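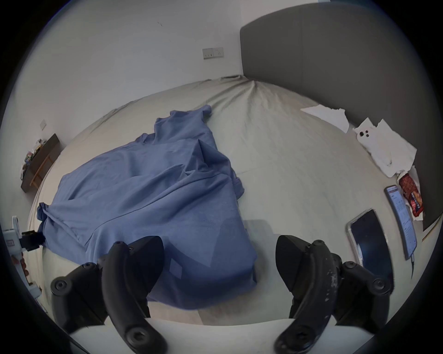
第4章　追悼ページに略歴を登録する

この章では、Prarnikの編集画面で故人の略歴を入力し、公開予約をかけるまでを扱います。ご遺族用アカウントの作成（第2章）と、代表編集者の指定（第3章）は済ませておいてください。代表編集者がまだ決まっていないご家庭は、先にそちらの話し合いをどうぞ。本製品にできるのは、決まった方の名前を登録することだけです。

4.1　基本情報の入力

1．画面左の「故人について」を開き、「略歴」を選びます。
2．氏名、生年月日、逝去日を入力します。戸籍の表記と普段の表記が違うときは、普段のほうを「表示名」に入れてください。
3．「呼び名」欄は任意です。入力するとページの見出しに大きく出ます。ご本人が生前いやがっていた呼び名は、この機会に引退させてあげましょう。
4．「保存」を押します。右上の印が灰色から緑に変われば完了です。

注　逝去日が生年月日より前になっていると保存できません。毎年それなりの数の方がここで止まります。和暦と西暦を混ぜた場合がほとんどです。

4.2　経歴の本文

1．「本文を書く」を押し、書式を選びます。初期設定はCharbonneau（縦長、余白広め）です。
2．本文を入力します。上限は2000字で、句読点も数えます。
3．役職や所属団体は「肩書」欄に分けて入れます。登録できるのは34件までです。
4．「家族の表示」で続柄と並び順を決めます。

肩書の上限については、もっと増やせないかというお問い合わせを定期的にいただきます。増やせません。町内会の副会長を三期務められた場合は、「副会長（三期）」と一行にまとめてください。

注意　並び順は、初期設定では登録した順になります。五十音順でも年齢順でもありません。長女より先に従兄を登録し、そのまま公開すると、サポート窓口では対応しきれない種類の電話がかかってきます。公開前に「プレビュー」で確認し、できればもう一人に見てもらってください。

4.3　旧形式からの取り込み

新聞社や葬儀社に出した原稿がGorkon形式で残っていれば、打ち直さずに済みます。

1．「取り込み」から「Orkutbridge」を選びます。
2．ファイルを指定し、「変換」を押します。
3．変換結果を最後まで読みます。
4．不要な改行を消して保存します。

手順3を飛ばさないでください。Gorkon形式は一行62字で強制的に折り返すため、人名や地名の途中に改行が入ることがあります。導入時の試験にご協力いただいたRainer Frerichsさんの原稿では、お父上の勤め先が二つに割れ、転職を一回多くなさったことになっていました。

4.4　公開予約

1．「公開」タブで日時を指定します。
2．通知先を選びます。「全員」を選ぶと、第3章で読み込んだ住所録の全員に送られます。
3．「予約する」を押します。

注意　「全員」は文字どおり全員です。歯科医院も、昔の大家さんも、縁の切れた義弟も入ります。送信後の取り消しはできません。

公開後の修正は何度でもできます。履歴は181日間保存され、代表編集者だけが閲覧できます。誰がいつ「温厚な」を削ったかも残りますので、議論は画面の外でお願いします。

4.5　うまくいかないとき

・保存の印が灰色のまま：必須欄が空いています。赤い枠の欄を探してください。
・本文が途中で消えた：字数の上限を超えています。超過分は「下書き」に移ります。捨ててはいません。
・エラー「同一人物の可能性」：別のご家族がすでにページを作っています。代表編集者同士で連絡を取り、「統合」を申請してください。
・親戚が書き換えを求めてくる：故障ではありません。

本章の改訂：2019年11月5日
編集担当：Pouran Farahani

続いて第5章「弔辞の受付と承認」へお進みください。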